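Oveck Hymnal Cover, Large Size

The Oveck cover is made for congregations and choirs that keep their own songbooks and carry them to and from services. It fits bound hymnals of up to 520 pages and closes with a flap along the long side. The cover is sewn by Kokirent and sold singly or in boxes of 16.
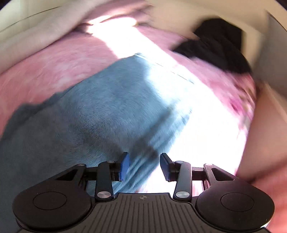 Inside there are two sleeves for the boards of the book, a flat pocket for the order of service, and five ribbon markers. The ribbons are stitched into the spine, so they stay put when the book is changed. Covers ordered before February have a narrower pocket — please measure your service sheets if you are adding to an older set.

Cloth choices are black cotton, gray wool blend and blue denim. A name or a short verse can be added on the front, up to 60 characters including spaces. Lettering takes about two weeks.
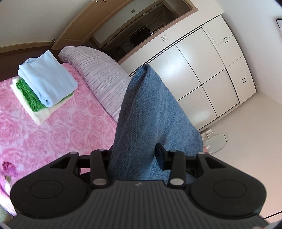
Choirs that sing outdoors or travel between churches usually order the denim. It comes in a faded medium blue, much like the folded piece shown, and the twill is easy to see up close. Black thread is used for lettering on this cloth unless you ask for white. Wash it alone the first time.

Sizing questions and box orders go to Hanyu Su at the Woldemariam store. The Stamix music folder is listed separately and does not fit this cover.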